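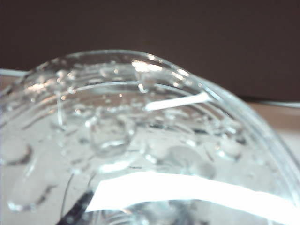
Saturday, clear vessels, remote demos

On the rig from 9:40 with Yevhen. Wing-sze came in before lunch and took over the logging. Maksym was on the Kostthorpe job and only read the notes afterwards; his comments are at the end.

Goal for the day was to get enough clean remote-control demonstrations of the pick and set-down on clear cups and bowls to retrain, and to settle whether we keep the hand-guided ones from the first batch. Target was 152 accepted episodes. We got there at ten past four, with a longer break than planned in the middle.

Setup

Pendico leader arm on the left of the operator, follower on its usual mount. Grip force limit left where Ngozi set it. Fixed camera and wrist camera both recording. Wrist exposure locked at the value from the opaque mug runs, which I now think was a mistake, see below.

Leader was drifting at joint 4 again. Zeroed it three times during the day. After the second time Yevhen put a strip of tape on the housing as a visual mark, so whoever sits down next can check it before enabling. Please don't peel it off.

Session rules, same as Zurnton used for the mug set:

Start from the parked pose, gripper open.
Approach from the near side, then descend.
No pause longer than two seconds once the fingers are below the rim.
Set down, open, back straight out before lifting.
If you regrasp, finish the episode and mark it R. Don't stop the recorder halfway.

The pause rule is the hard one. With a mug you see the handle and go. With clear plastic you slow down as you get near the wall, and then you stop and think about it, and the policy learns to stop there too. More than 1000 of the older episodes have that hesitation in them. I don't want to throw them all out but they should be weighted down.
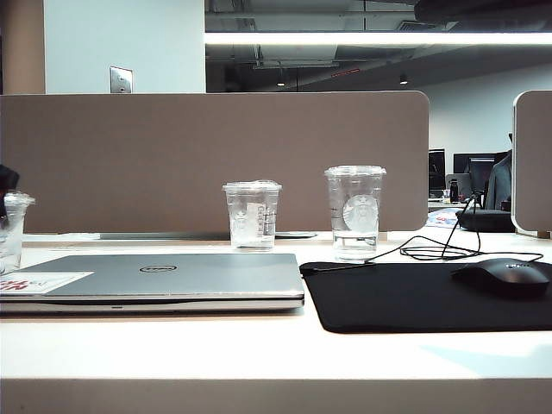 Yevhen drove the first block, I drove the second. He is quicker on the approach and I am steadier on the set-down, which shows in the traces. Oleksandra asked last month whether we should hold to one operator per task. After today I'd say no. His and mine look different but both are consistent, and the mixed set from July trained fine. What hurts is one operator changing style halfway through, which is what I did after lunch when I began coming in higher to get a better look over the rim. Eleven of mine from that stretch are marked H. Leave them out of the first training run and add them back in the second so we can compare.

Hand-guided versus remote

We did a short block by hand for comparison, arm in gravity comp, Yevhen holding the wrist. Grasps were good. You can feel contact through the arm and you don't squeeze too far. With the leader we have no force coming back, so all you have is the two camera views and the current readout, and on a thin cup the readout moves very little before the wall does.

The trouble with the hand-guided ones is the same as before. The operator's hand gets into the fixed view, and the policy has that view as input. Wing-sze checked the old batch and found fingers or a sleeve in nearly every episode. Masking was tried and it smears the rim, so that's out. Decision: hand-guided demos go into a separate folder. They can be replayed on the arm without a person next to it and re-recorded, but only for the set-down, where the vessel starts from a known position.

Wrist view
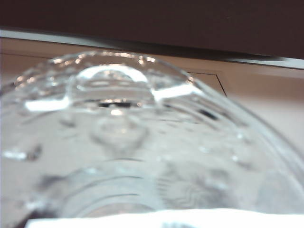

Wrist camera, close in on the glass. Focus too soft to find the wall.

At this distance the operator gets almost nothing to steer by. The glass takes up most of the picture, the beige behind it comes through pale gray, and the brightest features are reflections. Yevhen said he had been steering on one of the highlights for several episodes before he noticed that it slid along the rim whenever he rolled the wrist. I went back through two of his and he's right, the approach curves slightly to one side and then corrects late.

What worked better was to do the last part of the descent from the fixed view only, and use the wrist view for rotation. That means the operator looks up at the other monitor partway through. It takes some getting used to. Put the fixed view on the left monitor, full height, and shrink the wrist view to a corner of the same one. Having them on two monitors costs you a head turn and that's where a lot of the pauses came from.

Also, the focus ring on the wrist camera is at its far setting. Ngozi thinks the lens can be brought in by a few turns before we lose the view from the parked pose. Needs testing on the bench first, and the calibration has to be redone after.

Logging problem

Chornovol stopped writing joint states at 11:20 and kept writing video. The status light stayed green. We only saw it when Wing-sze opened a finished episode and the plot was flat. Lost 14 episodes. The queue had filled up because the wrist stream was set to raw. She switched it to compressed and it held for the rest of the day. The episode she tested with has 1599 steps of joint data and matching frames, no gaps.

To do: make the recorder refuse to close an episode if the two lengths differ. I'll write it Monday unless someone already has a version.
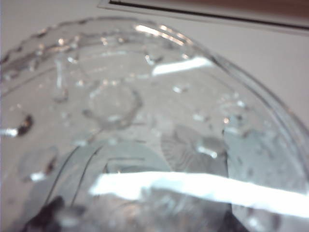

Retraining should include moisture as its own condition, tagged in the episode header, and I'd like us to stop treating it as noise. Until today the tag was only dry or filled. Neither one covers a vessel with beads of water on it. Each bead picks up its own highlight, and so does the edge. Then there is the glare, a wide white band across the lower half of the wrist view that is blown out completely. No detail survives inside it, so the model can't be getting anything from that region, and if the finger closes there we are blind. Dropping the wrist exposure is the first thing to try. After that, move the lamp or put a diffuser on it. I would sooner not use a polarizer, it costs too much light at the frame rate we need.

Header field is called surface_water, values none, beads, film. Wing-sze has added it to the form. The old episodes stay blank in that field for now; don't fill them in from memory.

Numbers

Accepted today: 152, not counting the hand-guided block. Total in the clear vessel set after merging: 3277. That total still includes the slow-approach episodes, so don't quote it as usable.

Most common failure was closing too high on the wall, with the cup tilting as it lifts. Second was bumping the rim on the way out because the operator lifted before backing off. That second one is in the rules and we still both did it, mostly late in the afternoon. Suggest blocks of 20 with a break and a change of operator. We were doing 40.

Comments from Maksym, 6:15 pm

Agrees on the separate folder. Doesn't agree on weighting down the slow ones — he'd cut the pause out of each episode and keep the rest at full weight. Says the Kostthorpe set was handled that way and the joins were smooth enough once the velocities were filtered. I'm not sure that carries over to contact, but it is cheap to test. He'll send the script.

He also wants the joint 4 drift measured properly over a full session before we ask Pendico for anything. Log the zero offset at the start and end of every block. Sheet is clipped to the side of the rig.

Next session

Check tape mark on leader, zero if off.
Wrist exposure down, one test episode, look at it before going on.
Bench test for the lens (Ngozi).
Length check in the recorder (me).
Train A without H and R, train B with H. Same seed for both.
Ask Oleksandra which of the bowls she wants held out for evaluation, and then don't record on it.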